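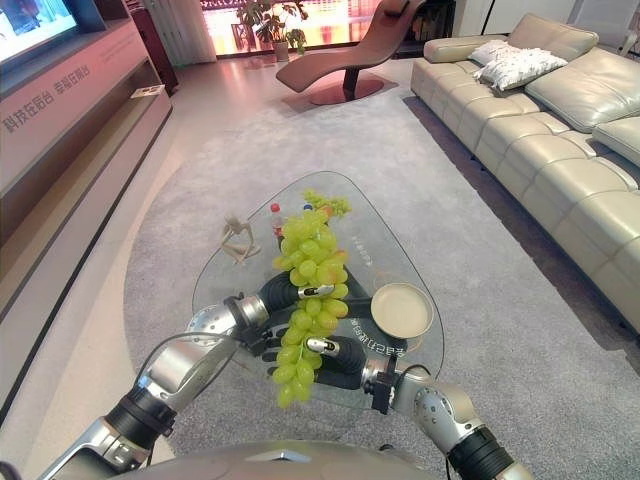

Notes from the Reisinger open house, typed up on the train so forgive the typos. Went for the furniture, stayed for the furniture, missed lunch.

Doors at 10. By 10:20 a line down the ramp. They hand you a paper map and a pencil and off you go, 48 room setups over two floors, arrows on the carpet that stop making sense after the cafe. I gave up on the arrows. Most people did.

Living rooms first, as that's what I came for. My favorite by a mile was the one with the glass coffee table. Rounded triangle top, clear glass, big light gray rug under it. I've been hunting for a coffee table with no sharp corners for two years (shins, nephew) and most of them are ovals that look like a dentist's office. Somebody had dressed it nicely too — a little beige wooden artist's mannequin sitting down, a round cream plate with a raised rim, a big bunch of pale green grapes. Bottles as well, so it felt lived in. White Chinese lettering on the glass, and more in gray on the front of the media cabinet, on a pinkish panel. I can't read any of it. Meant to ask, forgot.

The cabinet is low and long, brown and pink, which sounds awful and isn't. Open shelf. TV goes on the wall above. I'd want to know where the wires go and whether the shelf is deep enough for a receiver, mine is a brick. Not on the tag.

Then the chaise. Brown leather, curved reclining seat, round dark red base. Not my taste at all and I keep thinking about it. Set up near the big window with a potted plant behind, the light coming in orange and pink. Any chair looks good in that light. White sheers by a dark wood column. I would never pick sheers, I have a cat. Wrote down "sheers??" on the map anyway.

Upstairs is bedrooms and storage. Quicker. The Clivov wardrobes have a nice heavy door, soft close, but the handles feel cheap in the hand. Drultel had mattresses, long line, skipped it. Bathroom corner was half unpacked, just a Bondent vanity and a mirror leaning on the wall.

Caught the 1:30 talk by Wajid Baloch, who runs the showroom side. Good speaker, no slides. He talked mostly about rugs, of all things. Says people buy too small, every time, then push the furniture out to the edges to make up for it. His rule is that the coffee table should have rug on all sides with room left for your feet. Somebody asked about cleaning light colors with kids in the house and he said buy the darker one. Fair enough. He also said fruit on a table beats flowers, you notice it more and you can eat it after. Got a laugh. Ran 30 minutes and he took questions in the hallway afterward.

Prices. Small side tables from 158. The coffee table in the size I want is 800, which hurt, and delivery is extra and they woudn't give me a number without a zip code and a floor. Third floor, no elevator. I could feel the number going up while I said it.

Practical stuff: park behind the building, the front lot fills early. Coat check is free, use it, the upstairs is warm. Cafe does coffee and a decent cheese roll but they were out by noon. Bring your own tape measure, the loaners were all gone when I got there and I ended up measuring a sofa in hand spans like an idiot. Restrooms on the lower level only.

They run it again in October, same hours. I'll go back with the measurments of my actual living room this time, and the receiver's. Leaning yes on the table, no on the cabinet. Chaise still undecided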